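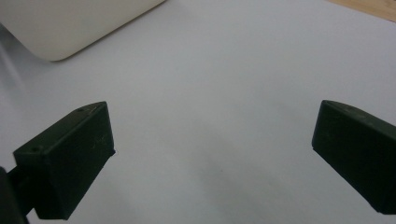 Ticket 2347 – table top Flinen, white, matt
Opened by Siiri Vanags, 2024-12-12. I write again about the white table top which we bought from you in November, because the first answer did not solve my question. My complaint is that the surface looks grey in some places and I can't clean it away. In the photo it is brighter in the upper middle and darker towards the bottom, and there are no lines or print on it, only this slow change of tone. I would like to know if this is the finish or the light in our room.

What I tried already:
Washed with warm water and a soft cloth. No difference.
Washed with the Castovska cleaner, one cap in a bucket, as your leaflet says. I let it dry overnight. No difference.
Moved the lamp from the left side to the right side. The grey part became smaller, but I am not sure it went away completely.

I did not use any powder or rough sponge.

Reply from support, Jitpraphai desk
Thank you for the details. Matt white takes the colour of the light very easily, so a faint grey or lilac tone is normal in the evening. Please look at the table top in daylight with the lamp switched off, and turn it half round if you can. If the grey place stays in the same part of the room, it is shadow. If it travels with the table top, please tell us and we will open a claim. The batch number is on the sticker under the short side.

Answer from Siiri Vanags
I turned it this morning with my neighbour. The grey place stayed near the wall, so it did not travel. The batch number is 767. There is still one small dull spot which I can feel with the finger – it is near the corner and does not show in the photo. Can I use the Brokitz polish there?

Reply from support
Please do not use polish on the matt finish, it leaves a shiny ring. We will send you a finish pad, part 186. Use it dry and with light pressure.

Status: waiting for part 186. Shade question closed, dull spot still open.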